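Terley Two-Arm Bench Cell
Bench equipment > Sorting and kitting

The Terley is a pair of robot arms for one work table. It picks small loose items, passes them from one gripper to the other, and sets them where the next person needs them. Isalmont builds it for returns desks, repair counters and kitting rooms where the goods change all day and most pieces fit in a palm.

The fingers are long and narrow at the tips, made for key rings, toy bricks, tags and similar pieces. The base bolts to aluminum extrusion. You can keep your own table and whatever covers it.
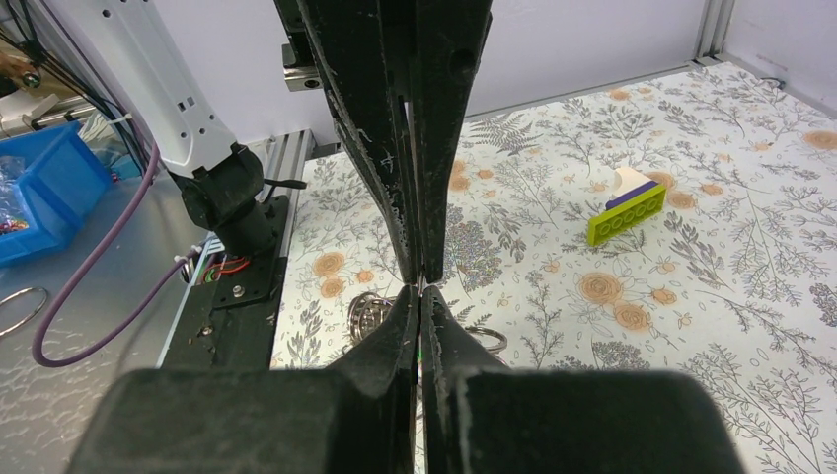 What changes for your staff

At the Irbridge returns room, two arms now do the first sort. Staff used to bend over the table for a full shift. They now load bins, check the pieces the arms set aside, and pack. In March the room handled 1,619 pieces on one cell, and 159 of those went to a person for a second look.

"My wrists are better and my day is more broken up," says Ruxandra Anghel, who works the early shift. "I do miss the quiet. You have to learn when to leave it alone."

No jobs were cut at Irbridge. One sorting post became a cell operator post, with four days of training. Lead operator Njål Løken asks new sites to let the people on the table choose the bin layout.

Board games are a common return. The board stays flat on the table and the arms work over it and beside it, at a height set by the operator.

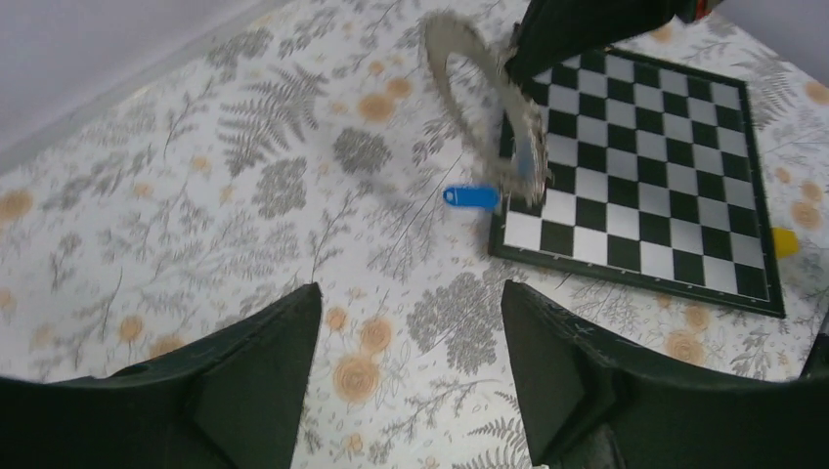

Operators can stop the cell at any time with the foot switch and move pieces by hand. It restarts from where it stopped once the table is clear of hands.

Supply and service

Cell with two arms, grippers and foot switch: part 344
Spare finger set: part 800
Installation: Danladi, one day on site
Training questions: Brândușa Munteanu, Isalmont customer desk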